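Equipment budget for the picking cell, second pass

I redid the spreadsheet in March after the first version came back with a note asking why the arm was only one line out of 23. The short version is that the arm is the easy line. It has a quote, a lead time and a part number. The rest of the list is where last year's estimate went wrong, so most of this post is about the rest.

The first overrun was hoses and cables. We had budgeted one set of air lines and one gripper cable, at catalog length, measured with the arm standing straight. The wrist needs slack to turn, and slack catches on things. The new sheet carries two full sets, plus a bag of push-in fittings, under consumables. I moved them out of capital so that replacing one does not need a signature.

The second was fingers. Toft quoted us for a gripper body and one pair, and I took that to be the whole gripper. It was the whole gripper for boxes. For mixed household items you want at least a stiff pair and a thin pair, and pads wear. I now plan on 5 pairs per gripper per year. Skiseo will cut pads in lots of 200, far more than we need, but the small-lot price is bad enough that the big lot costs almost the same.

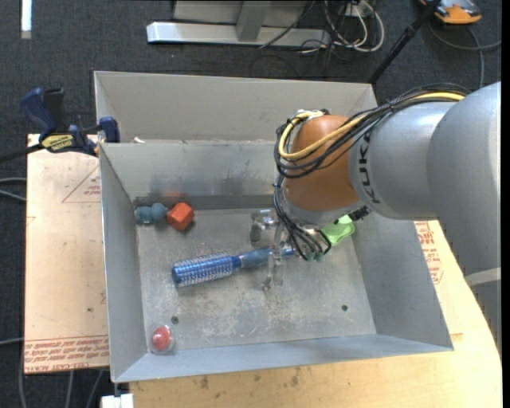
Bins are cheap, and I would still put them on their own line. Metal ones scratch, and a scratched floor reflects light differently from a new one, so anything tuned on a fresh bin should be checked again on an old one. Buy spares from the same batch. Gatum changed the wall angle between orders and we lost most of a week finding out.

Clamps and table: I had zero against this. Bar clamps are fine for a trial, and I have no plans to replace them until the layout stops moving. A proper fixture plate is in the sheet for the second half of the year, marked optional.

Test objects are 11 percent of what I first guessed. Drugstore items and toys do the job. Buy two of each and write down where they came from, as the shop will stop carrying them.

Still open: whether the spare controller goes to us or to the Tula site. If it goes to Tula, we need a service contract with a shorter response time, and that quote has not arrived. I have left the cell blank and colored it yellow.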